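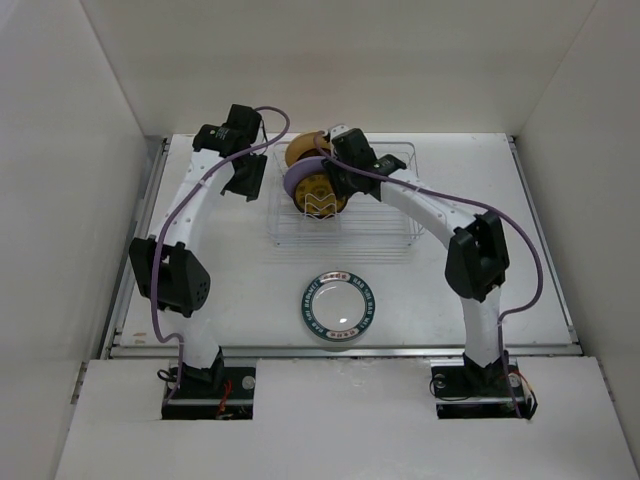
List: Roads and Traffic

Subject: Re: Lower limit on the Gastard road
Date: 14 February 2018

On the Gastard road proposal, a previous poster wrote:

> The county wants to drop the limit from 45 to 35 between the
> Biver turnoff and the feed store. Does anyone know if this is
> settled? I drive it twice a day and I don't see the need. The
> bad spot is the curve, and it already has a warning sign.

It isn't settled. The notice says comments are open until June, and the signs can't go up before then.

I read the speed study at the Biver library. The counters were out for 3 days, and the average speed through the curve was 36. On the straight part most people were doing well over the posted limit, and I doubt a new number on a sign will change that.

There were 34 reported crashes on the whole stretch in the period they looked at. Only 2 were at the feed store end. Most of the others were at the Bednarek Lane intersection, where you can't see left past the hedge — a lower limit might help there, but so would cutting the hedge.

My comment will ask for the lower limit from the turnoff to just past Bednarek Lane and no change after that. If you write in, put the road name and the nearest cross street at the top. The Tiltia office takes comments by mail or at the front counter.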